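PRESS RELEASE
For immediate use

Bomcombe gets its quilting nights back this April

I've been running the Desedside Quilt Circle out of one borrowed room or another for nine years, so you can imagine how happy I am to type this: we have a home! Starting in April, we'll be meeting upstairs at the old Puralwood building in Bomcombe, with real tables, good lamps and enough outlets for everybody's irons. 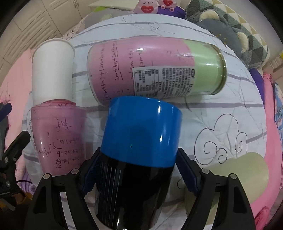
Doors open at 6:30 in the evening and we'll sew until 9. Beginners are very welcome (I still rip out half of what I stitch, so you'll be in good company). Fabric, thread and a loaner machine are all included in your first visit. Bring something to drink, ideally in a tall container like the blue and black one, and please keep it well away from the cutting mats. We learned that one the hard way with a wedding quilt.

The room holds 60 people, and the first project is called Erraji. It's a lap quilt made of simple diagonal strips that I drew up over the winter, and you can finish the top in a month of evenings if you don't mind a little homework. The pattern is free to anyone who signs up. We're also hoping to collect around 200 finished quilts for the Desedside family shelter by the end of the year, which sounds like a lot until you see how fast some of our members go.

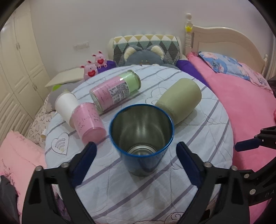
Reading time: 2 minutes

If you have old cotton sheets, shirts or curtains sitting in a closet, we'd love them. Washed, please, and no stretchy stuff. There's a drop-off bin just inside the Puralwood front door, and it gets emptied every morning. Batting is what we run out of first, so if you want to give money instead, that's where it goes.

Evenings cost $9, and kids sew free with a grown-up. Sign up at the front desk or just show up. Reporters can come by any evening before we start, and I'll happily talk your ear off about binding.

- The organizer, Desedside Quilt Circle, Bomcombe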